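栏目：讲稿存档 ／ 地方选举 ／ 基层拉票
发布：01/07/2021　　本站编辑整理

讲稿提要：一个长期输的选区，该怎么打下一仗

开场先讲结果，别绕弯子。Clidville选区，上一次市议会选举，我们输了367票。前面几届输得更多，多到没人去记。所以有人说这次算进步，也有人说输了就是输了。两种说法我都听，今天不争这个。今天讲我们做了什么，哪些有用，哪些白费力气，下次怎么排。

先交代背景，外地来的同事可能不熟。Clidville分三块：河东的老厂区，河西的新楼盘，再加上北边的Bradari。老厂区过去是我们的票仓，工厂搬走以后，年轻人跟着走了，留下的人年纪偏大，投票率高，但不一定再投我们。新楼盘人口多，投票率低，很多人户口还登记在别处，以为自己不能在这里投。Bradari是农业片区，房子散，一条路走到底可能只有几户人家。对方在Bradari一向拿七成左右，这一点大家心里有数。

（这里停一下，问有没有人在Bradari跑过。有的话请他们先举手，后面分组时用得上。）

第一部分：名单

我们开始得晚。名单一月份才拿到手，比计划迟。拿到以后发现两个问题。一是地址旧，河东有整栋楼已经拆了，名单上还在。二是电话错得厉害，打过去不是空号就是别人接。头两个星期基本在洗名单，没有真正拉票。

教训很简单：名单要在选举年之前清理。不要等候选人定下来再动手。候选人是谁，不影响门牌号码对不对。

清理的办法，讲具体一点。每条街一张表，敲门的人当场改，当天晚上录入。不要攒到周末。我们攒过一次，结果两个人的字迹没人认得，那几页等于没跑。表格上只留四栏：在不在、愿不愿意谈、关心什么、要不要再来。栏目多了，站在门口的人填不完，回头凭印象补，补出来的东西不能用。

第二部分：敲门

敲门的时间，我们试过上午、下午和傍晚。河西新楼盘只有傍晚有人，而且要先解决进楼的问题。门禁进不去，在楼下站一个小时，很打击士气。后来的做法是先找到楼里一位支持者，由他带进去，一层一层走。有支持者的楼跑得很顺，没有支持者的楼我们放弃了敲门，改成在路口站点。

河东正好反过来，上午最好。老人家上午在家，也愿意聊。问题是聊得太久。有人一上午只谈了两户，谈得很好，但后面整条街没走完。这不是批评，是排班没排好。以后河东要两个人一组，一个人聊，一个人往前走。

Bradari那边，去年我们几乎没去。理由是路远、票少、对方强。现在看这个理由站不住。输的票数不大，Bradari哪怕多拿回一小部分，加上河西，就够了。在一个地方从三成做到三成五，也是票。很多人觉得输掉的片区跑了也白跑，可是全区的票是加在一起算的，没有哪一票因为出在Bradari就少算一点。

第三部分：讲什么

我们的传单前后印了三版。第一版讲全国议题，字多，标题大，效果差。门口的人看一眼就还给你。第二版讲地方上的事，把三个问题列出来：公交末班车、卫生站的开放时间、社区公共设施的收费。第三版在第二版基础上改短，字号加大。

反应最大的是第三项，公共设施收费。公共洗衣房、活动室、停车位，这几样过去归市里管，后来外包给Nedeljković公司，价格调过，投诉电话换过，住户不知道找谁。这个题目在报纸上一行字都没有，在门口人人都能讲上几分钟。租小户型的人家里放不下大件，洗衣服这一项每个星期都要花钱，涨一点他们马上知道。 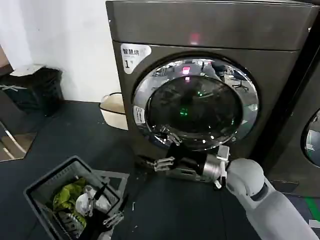
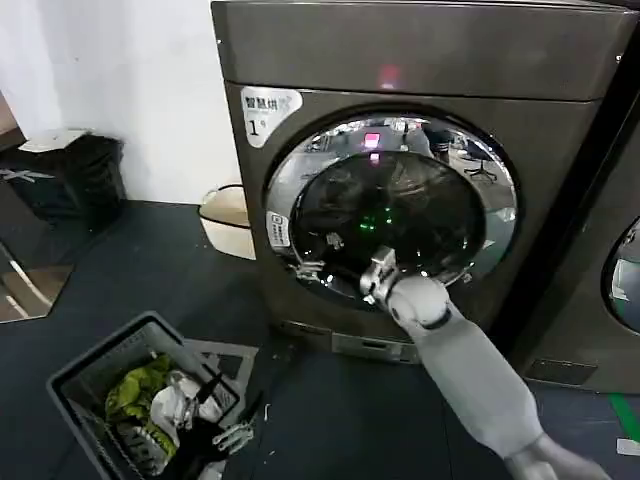
河西一位住户在散会后留话说，你们讲涨价讲得对，可是选完就没有人再来问过，合同什么时候到期、到期以后还给不给同一家，我到现在也没听谁说清楚，下次要是还只发一张纸，那张纸我不看。

这段话我每次开会都念一遍。意见很直接，问题在我们。合同的事，我们当时自己也没弄明白，传单上只写了“要求透明”，没有写怎么透明。后来去查，合同文本可以向市议会秘书处申请查阅，手续不复杂，只是我们没去办。现在已经递了申请，拿到以后先给参加过座谈的住户看，再对外讲。没看到文本之前，任何人在门口不要承诺降价，也不要说合同有问题。不知道就说不知道，记下来，回头答复。

补充一句，公交和卫生站这两条不要丢。卫生站在河东很重，老人家看病要过河，下午去就关门了。公交末班车在Bradari重，班次一减，上晚班的人回不了家。同一张传单发全区，结果每个人只看到一条跟自己有关。下次按片区分开印，印量小一点，单价会高，这个钱该花。

第四部分：人手和钱

报名来帮忙的有200人，名单很好看。真正固定来的是70人。中间这一截去了哪里，我们打电话问过一部分。有人说报名之后没有人联系他，等了三个星期，就算了。有人来过一次，到了集合点不知道该跟谁走，站了一会儿回家了。这两种情况都可以避免。

规定如下。报名当天必须有人回电话，哪怕只是确认收到。第一次来的人跟老手走，不单独发任务。集合点要有一个人从头到尾不离开。一天结束时把下一次的时间当面约好，不要说“到时候通知”。

录入系统，上次中途换成了Clitar。换系统本身没错，错在投票前换。大家刚学会旧的，又要学新的，有几天的数据两边都有，对不上。这次从头到尾只用Clitar，不再换。有意见现在提，开跑以后不接受。

钱的方面讲得简单一些，细账在附表里。花得最值的是交通补贴，没有补贴，Bradari根本去不了人。花得最不值的是路边的大广告牌。广告牌立在进城的路口，看到的人很多，其中大部分不是本选区的选民。这一项下次取消，钱转到补贴和传单上。有人担心没有广告牌显得气势不够，我理解，但是气势没有算进得票里。

第五部分：投票日

投票日当天的安排，上次有漏洞。我们有人守投票站，没有人去提醒。下午统计的时候发现，河东的支持者投得差不多了，河西还有一大半没出门。那时候再组织人打电话，已经接近傍晚，来不及。

这次改成分三轮。早上一轮，提醒年纪大的支持者，同时问要不要接送。中午一轮，核对谁投过了，把投过的划掉，不要反复打扰人家。下午一轮，全部力量放到河西。接送的车提前登记，司机的电话贴在办公室墙上，同时录进Clitar，两边都要有。

投票站里的规矩再讲一遍：不穿有标志的衣服，不跟选民谈候选人，有争议先找投票站负责人，不要自己吵。去年有一处因为袖章的事耽误了时间，虽然最后没有影响，对方拿去讲了很久。

（时间不够的话，下面这段跳过，直接进分组。）

关于对方。对方上次打得不差，这点要承认。他们在Bradari的人是长年在那里的，谁家办事都到场，这种关系传单替代不了。我们短期内做不到同样的程度，能做的是固定每个月去，同一组人去，不要每次换新面孔。对方在河西也没有根基，那里两边都是从头来，谁先到谁占便宜。

另外，不要在门口讲对方候选人的私事。有人觉得这样讲痛快，记录表上看得出来，讲过这类话的那几户，第二次都不愿意开门。

分组安排

按片区坐，河东靠窗，河西在中间，Bradari靠门。每组先做一件事：把自己片区的街道表对一遍，标出还没有人认领的街。半小时后各组报上来，由我统一登记。没有认领的街今天要分掉，分不掉的写明原因。

表格在后排桌上，旧表请交回来，不要带走，上面有住户电话。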